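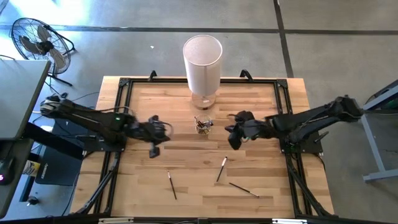
Should brushes be kept upright in a pot?

Once they're dry, upright with the bristles at the top is fine. While they're still damp, lay them flat, as water can run down into the ferrule and loosen the glue.

Home | Guides | Workbench | Storage | Contact

Sorting brushes on a wooden bench
Apr 17, 2021

Rukoritz sells a brush organiser with 70 slots. I've yet to meet the person who needs one. A small pot and a decent lamp will do for most of us, and I'd be wary of any guide (Duda's included) that starts with a shopping list.

1. Put the lamp at the back of the bench, in the middle. I've read that it must go on the left if you're right-handed. I tried it for most of May and couldn't tell the difference.

2. Stand the pot just in front of the lamp, where you can reach it without knocking the shade. Glass or wire, whatever you've got. Dirnska claims its wire holders "let brushes breathe" -- perhaps, but dry brushes don't need much air.

3. Get every brush out on the wood before you put any away. Spread them so none is hidden under another, and roll each one over to look for a loose ferrule or splayed hairs.
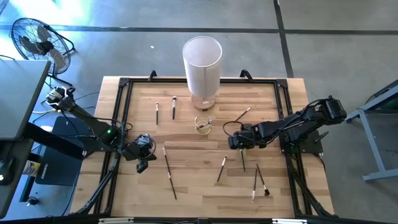 4. Put back only what you use. Handles down, bristles up, tall ones at the rear. If the pot starts to tip, it's too full or too light, and a second pot is cheaper than a new set.

5. Wipe the bench with a barely damp cloth, along the grain. The Utstead polish I was talked into did nothing a cloth doesn't do.

Anything you haven't picked up in 2 months can go in a drawer.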